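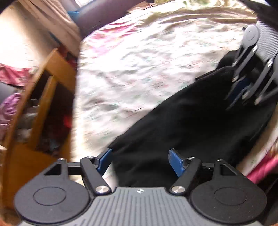
Figure 8. Both grippers over a dark cloth on a bed, nearer jaws open.

Recording a cloth-handling demonstration

Use this procedure to record a two-handed task with the Gitell hand-held grippers. One person should complete the whole demonstration.

1. Lay the item on the work surface. A made-up bed is acceptable.
2. Hold one gripper in each hand by the ribbed grip body.
3. Open both sets of jaws fully and start the recording.
4. Bring the blue fingertip pads to the cloth and close them slowly on a single fold.
5. Carry out the task at an even pace. A demonstration may last up to 577 seconds.
6. Release the cloth, open both sets of jaws and stop the recording.

Note: Keep both grippers within view of each other throughout. Discard any recording in which the pads slip and record it again.

Caution: Keep fingers, sleeves and loose bedding clear of the linkage arms. Do not pull on a cloth that has caught in the mechanism. Stop the recording, open the jaws and free the cloth by hand.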